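Fereshteh Hosseinzadeh
Thread, February 22, 2026

1/ I've had the Drilden gripper kit on my arm at home for a few weeks now. A few people asked if it's worth the money, so I'm putting my notes in one spot.

2/ I paid $792 for the kit, shipping included. You get the gripper body, two sets of fingers, a mounting collar, a cable and a printed guide. The guide covers the wiring well and the software hardly at all.

3/ Fitting it was easy. Four bolts, plug in, done before lunch. The cable is a bit short if your arm has a long reach. I ordered an extension from Ikance and it works fine.

4/ Most of my testing is table wiping. Water on a grey top, a small soft block to grip, and the arm has to bring the two together. It's a dull job, and dull jobs are what I'd want one of these for.

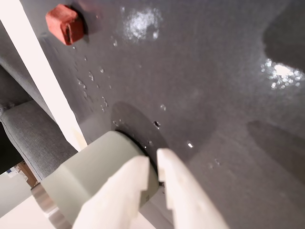
5/ The stepped fingers are the part I like best. Soft things seat against the steps and don't roll out when the wrist tilts. With the flat set I had to squeeze harder, and a squashed block wipes badly.

6/ Over 260 runs I had 7 dropped blocks. Most of those were in the first evening, before I slowed the approach down. The default closing speed is too quick for anything spongy.

7/ Small beads of water are the hard bit. A puddle is simple, but scattered drops get pushed along and left behind. That's my wiping path more than the gripper, so I won't mark Drilden down for it.

8/ Gripes: the colour marks up if you handle it with greasy hands, and the body isn't sealed. I keep it well above the water. If your work is properly wet, look at the Golestani one. It costs more and I haven't tried it.

9/ Support took 3 days to answer a question about firmware. The answer was right when it came.

10/ Would I buy it again? Yes, for light jobs at home or in a small shop. I'll post my speed settings once I've tidied up the file.

More from Fereshteh
Borkside arm mount, fitted to a low table
Which sponges hold their shape
Cable extensions, short and long

© Fereshteh Hosseinzadeh | Contact | Back to top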